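Unit 5: Tabletop Layout for Small Personal Items

Course notes, Y. Wainwright

5.1 Surface

A round top has no corner to square items against. Placement is given by distance from the near edge and by left or right of center. Items that roll go toward the middle — a cylinder laid on its side near the edge counts as a fault. Flat cases may sit at an angle if both long sides can be reached.

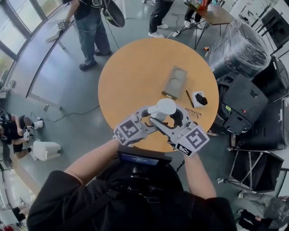 5.2 Spacing and order

Leave one finger width between neighbors. Eyeglasses are folded before they are set down and are never placed under another item. A pen lies alone, with its full length on the table. Stacking is allowed for two items at most, the wider one underneath.

Work from the far side to the near side, so that the arm does not pass over items already placed. Pick up upright cylinders at mid-height and lower them straight down.

5.3 Floor and standing room

Keep a clear step behind the working position. People waiting for the table stand to the side and hold what they are carrying at chest height. Cables stay out of the walking path. Bags remain on the shoulder or go under the long table.

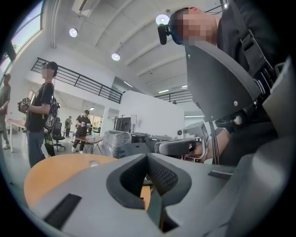
Zinhle Maluleke asked whether the finger-width rule still applies when the round table is shared by two people. It does, and each person also keeps to one half of the top.

5.4 Exercise

Lay out 5 items by the rules in 5.2, clear them in reverse order, and repeat from the other side of the table. Record any item touched twice. Sheets are due before Unit 6.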